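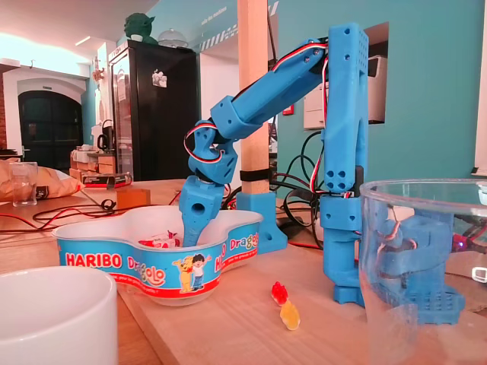 Teaching a robot to pass the candy takes a good deal more patience than you might guess, and the members of the Brunton workshop have been finding theirs one wrapped sweet at a time. Since March they have been showing a small arm how to pick a candy out of a bowl and drop it in a coffee mug, steering it by remote control from start to finish so that it has a record of how a person would do the job. The arm itself is a cheerful blue, 3D-printed and dotted with little holes, and it does its reaching into a Haribo bowl while a pair of gummy bears, one red and one yellowish, lie on the table in front of it. The group calls the project Litby, and as of this month it has saved 691 demonstrations toward a goal of 3,000.

"You think you know how to pick up a candy, and then you have to do it with somebody else's elbow," said Dulce Figueroa, who organizes the evening sessions and has put in more hours at the controls than anyone. "My first night I squeezed everything too hard. By the second week I was dreaming about wrappers."
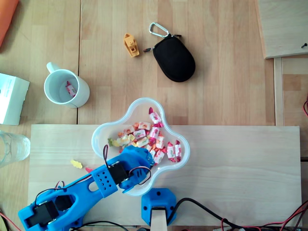 Wrapped candies in the bowl, seen from overhead, and another in the mug.

The method is simple enough to explain to a visitor, and the members are very happy to explain it (bring a chair!). The person at the controls moves a handheld copy of the arm, the blue one follows along, and the motor positions are saved together with video. Runs with a long hesitation in them are set aside, and Higinio Salinas goes through those later in the evening to decide which are worth keeping.
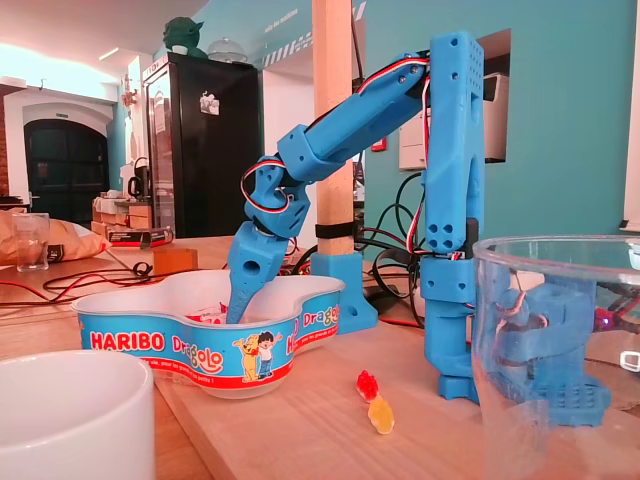
Salinas likes the operators to vary their approach, coming at the pile from one side and then the other, and he asks them not to hurry. He threw out 29 of his own runs last month for being, as he put it, "too fancy."

Apolinar Contreras, a retired baker who joined in the spring, has turned out to have the steadiest hand in the group. He credits years of piping icing.

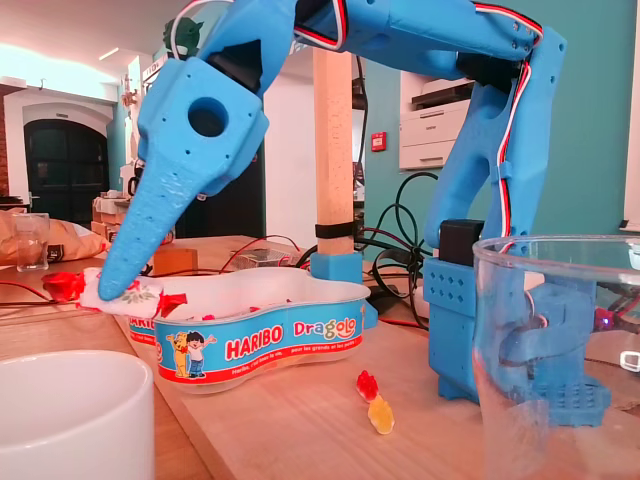 The workshop would love more hands, and no experience is needed. Sessions start at 6:30 p.m. and usually run for 2 hours, with coffee on and plenty of time to practice before anything is saved. Newcomers can ask for Figueroa at the front desk.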